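Home Posts About me Old posts Contact

The robots and the people at Harnus

22 Dec 2019

I promised to write something about my work before the end of the year, so I use this quiet Sunday for it. The coffee is made and the rest of the family is still asleep.

For those who are new: I work at Harnus, a small company that tests household products for other companies. We are 31 people. Our customers send us things that people use at home, and we use them many times and write down what happens. When I started, my job was on the pet product line. I opened bags of cat litter, poured, scooped, emptied, cleaned the box and began again. One test series had 200 cycles. After such a series I could not hold a pen well in the evening, and my sweater smelled of litter even after washing.

Two years ago our manager, Raimonds Jankauskaitė, came to the lunch room and told us that the company would buy robot arms. He said it very simply, without slides. I remember that one colleague stopped eating. We all thought the same thing, and it took some days before a person asked it aloud: who will go home?

No one was sent home. I want to write this correctly, though, because it is not the full story. Two people left by their own wish in the first February, and their places were not filled. So there are fewer of us on the line than before, and I think the management knew it would happen like this. I do not say it with anger. But when I read in the newspaper that "no jobs were lost," I now ask myself how it was counted.

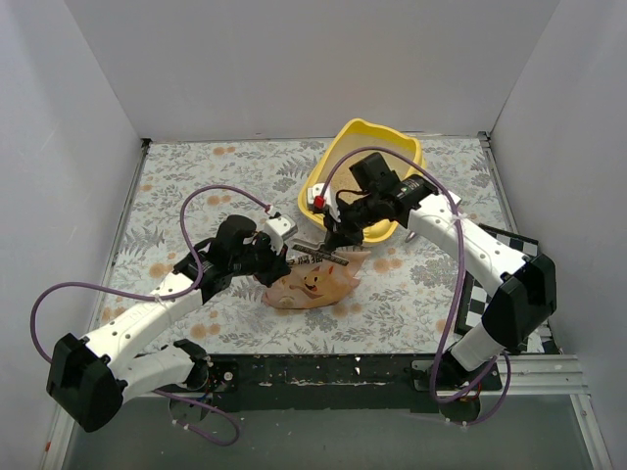

My own work changed very much. I do not pour and scoop now, I teach. We have a program which we call Ester (the name is older than me in the company, and I never learned who chose it), and in it I prepare the tasks for the arms. In the beginning I believed that the heavy things would be difficult for them. It was the opposite. A full box is easy, it has a hard edge and it stays where you put it. A soft plastic bag is terrible. Every time it lies in another way, and the corner that you want to take is folded under. My hands knew what to do with it, but I had never needed to explain it with words. I spent almost all of one spring only on bags.

It is a strange feeling to discover that you know something only when you must explain it. My older colleague, Mrs. Tamošiūnaitė, was the best of us at this. She never liked computers and she was sure she would be useless after the change. Then the engineers began to come to her table every morning to ask how she holds a bag so that it doesn't tear. She became quite proud — she would not admit it — and she corrected them like schoolchildren.

There are things I miss. When four of us worked at the long table, we talked all day. I knew about everybody's children and everybody's teeth. Now I sit with a screen, and the arms make their small noises, and if I want to talk I must stand up and go to somebody. We made a rule that at ten o'clock all of us stop and drink tea together, also the engineers. It helps, but it is a planned talk, and a planned talk is a little different.

And there are things I don't miss: the dust, the pain in the wrist, the late shift. My doctor was more happy about the robots than I was. My salary went up by 50 euros a month, which I don't find very generous for learning a new profession, and I said this to Raimonds. He wrote it down. We will see.

In the new year we start with a bigger customer, Flostano, and the first order is 3350 cycles. With the old method I would have refused, or I would have cried. Now my worry is if I can prepare the tasks in time, and who will clean the floor.

If you have had such a change at your work, please write to me how it was. I am especially curious about people who were against it in the beginning, and if they are still against it. I will answer after the holidays.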